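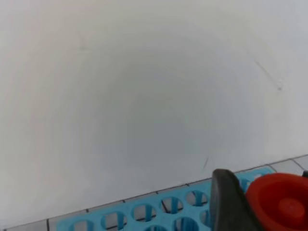
Fig. 1. Light blue rack on gray tile, wall side.

# Tarnar Bench Objects

Tarnar is a set of still pictures of small items on work surfaces: racks, capped tubes, and a few household and toy items used as fillers. It was put together for checking object labels and surface labels. Current release: February.

## Contents

- 2622 pictures in total
- 2312 with checked labels
- the remainder are in `unchecked/` and have draft labels only

Labels are plain text, one line per object. Fields are separated by tabs: picture name, object, main color, surface, note. The note field may be empty.

## Surfaces

Two surface names matter most for the rack pictures.

`tile_gray` is pale gray tile with dark grout lines. Where the tile meets a wall, the wall gets its own line (`wall_white`). Scratches and smears on the wall are not labeled. Shadows are not labeled on any surface.

`grid_white` is a white covering with thin dark gray grid lines. The covering is not always flat and the lines may bend. Do not use the grid as a scale. Cell size was never measured, and the labels contain no lengths.

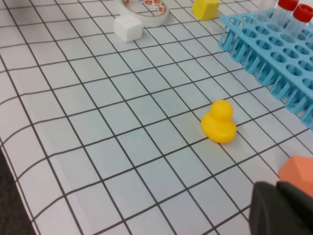
Fig. 2. Yellow duck and rack with red-capped tubes, `grid_white`.

## Objects

`rack_blue`: light blue plastic, flat top plate with rows of openings. Seen at an angle, round openings can look oval, so opening shape is not a label. A rack that is only partly in view is still labeled `rack_blue`, with `partial` in the note field.

`tube_clear`: transparent test tube. Fill state is not recorded. A tube standing in a rack gets its own line with `in_rack` in the note field. In Fig. 2 this gives 2 tube lines.

`cap_red`: screw cap. Labeled separately from the tube.

`duck_yellow`: small rubber duck. Use the same label whether or not the face can be seen.

## Known problems

- Early label files write `rack_lightblue`. Convert to `rack_blue` before merging.
- Grout lines were labeled as `edge` in part of `unchecked/`. Delete those lines.
- Tubes behind rack supports are missed more often than tubes in front.

## Label work

First pass by Hannelore Brandes and Tihomir Begović. Second pass and merge by Daichi Sasaki. Where the passes disagreed, the second was kept and the note field says `changed`.

Contact: Eckhard Kettler, Tarnar label desk | Back to top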